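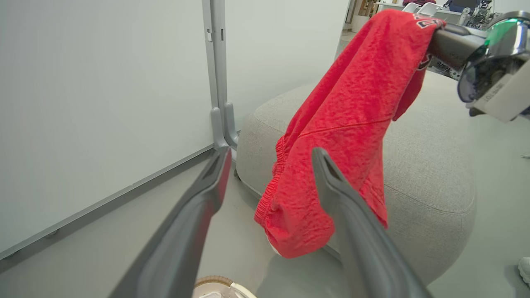

Birsen Bozkurt wrote last month that red shorts ought to be sold with a warning, and that she now has three pink pillowcases and a pink dish towel to go with the set she bought for her son. She wanted to know whether anything can be done once the color has run, and whether the rest of us wash red things alone all year or only the first few times.

Search newsletter Search Enter keyword Go

August
By Veronika Bárány

I'll take the second part first. I wash red things alone until the water comes off clear, and for cheap cotton that can be five washes. For the shorts we order through Holmgren it has been two or three. After that they go in with the darks, never with the whites, and never on hot. I know people who throw everything in together and have had no trouble. I did that as well until I ruined a tablecloth.

A quick way to check is to wet an inside seam, press a piece of white paper towel on it and wait a minute. If the towel picks up color, the garment is still bleeding. Do this on the waistband too, where the fabric is gathered and holds more dye. If there is a white lining, look at it after every wash – it will show you a problem before your pillowcases do.

As for Birsen's pillowcases, keep them wet if you catch it in time. Once they have been through the dryer the dye is much harder to shift. Soak them overnight in cool water with oxygen bleach, follow the amount on the box, and wash them again with nothing else in the machine. Kalevi Valtonen got a whole load back to white this way, but it took him two soaks and one collar is still a little pink. Chlorine bleach is stronger, but it can't be used on anything with elastic in it, and it must never be mixed with other cleaners.

The other thing that came up in your letters was clothes left in shoes. A lot of us do it. You change, you push the socks or the shirt down into the shoe so nothing gets lost, and you carry the pair home like that. It works fine for the walk. The trouble starts when the shoes get dropped in the hall and stay there until the next practice. Whatever is inside can't dry, and neither can the shoe. If the cloth is red and the insole is white, you may also end up with a stain that won't come out of the foam. Paper is a different matter. Plain white tissue or paper towel is good for holding the shape and pulling out damp, as long as you change it. Newspaper works too, but the ink can rub off on a light lining, so I keep it for boots.
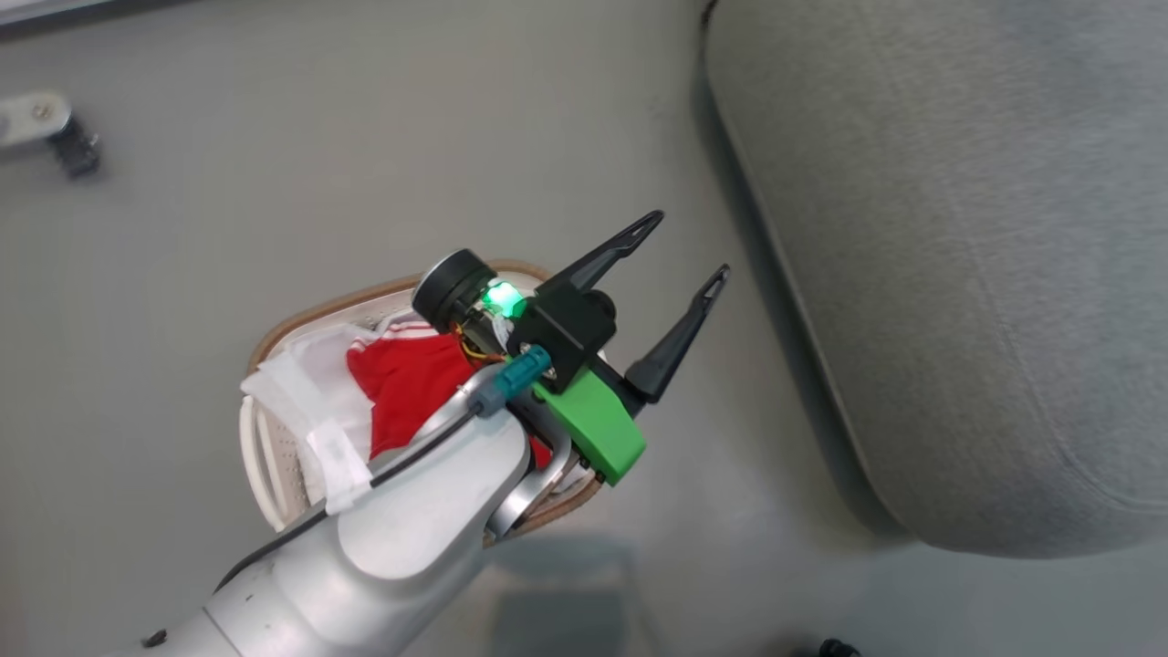 Emptying the shoes

Do it the same evening. Take out the cloth, take out the old paper, loosen the laces if there are any and pull up the tongue. If the insole lifts out, stand it on its side next to the shoe. Put in fresh paper and leave the pair somewhere with moving air, away from the radiator. Glue softens with heat, and I have had a sole come off a pair that was only one season old.

Anything that came out of a shoe goes in the basket opened out flat, not as a ball. Socks as well. Turn shirts the right way around while you are at it.
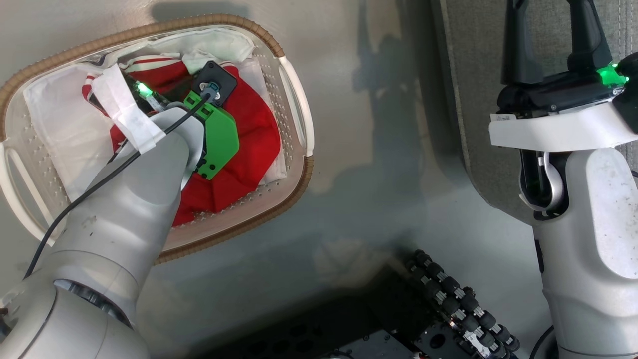 Baskets are where I have changed my own habits most. For years I had a deep fabric hamper with a lid and a permanent smell. Now I use a shallow one that lets air through, and I empty it every other day. The kind in white plastic with rows of small round holes does the job, and a handle opening at each end makes it easy to carry. What I would not do is put a red garment straight down on white cloth, as has been done with this one, if either of them is damp. Dry is all right. Damp, you can get a transfer in one night without the washer ever being turned on. Two small baskets will solve it, or one basket and a hook.

Yung-ching Leung asks me to mention the lost clothing shelf at the Nirkmont hall. There are over 200 pieces on it, most of them single socks. Please come and look before the end of August. Whatever is left goes to the Flondar thrift store, including the good jackets. Names written on the care label in laundry marker have lasted best – iron-on tags come off.

More laundry questions are welcome. Next time I would like to take up grass stains.

Contact: Bastamport Sports Club Newsletter, P.O. Box 2918 | © Bastamport Sports Club | Back to top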